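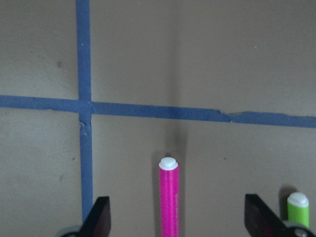 Our adviser told us in December that paint can't cool a room, and that if it could, every landlord in the county would already be using it. We wrote that down on the first page of our notebook and then spent the term testing the claim on the Zodness can, which promises "up to" a cooler room and never says up to what.

Method
We used two bedrooms on the same floor of Cesano Hall. One got two coats of Zodness. The other got plain Norkis flat in the closest shade we could find. Loggers sat at chest height and took 3,266 readings between them. We threw out 492 of those, all from hours when a window had been left open. That is a lot to lose, and readers should keep it in mind.

Results
The Zodness room was cooler on average by less than the loggers' own margin of error. On the warmest afternoons the order flipped. Neither result means much to us.

Problems
The Krajewska brochure, which the store handed out with the cans, cites a test with 800 homes but gives no location, no season and no control group. We wrote to ask and got a coupon. Our own test was small too, and one room gets more late sun. Swapping the paints would have fixed that, but we had used nearly 90 percent of our budget by then.

Cost
Zodness was the more expensive paint by far. We would not buy it again for the cooling claim. It does cover well in two coats.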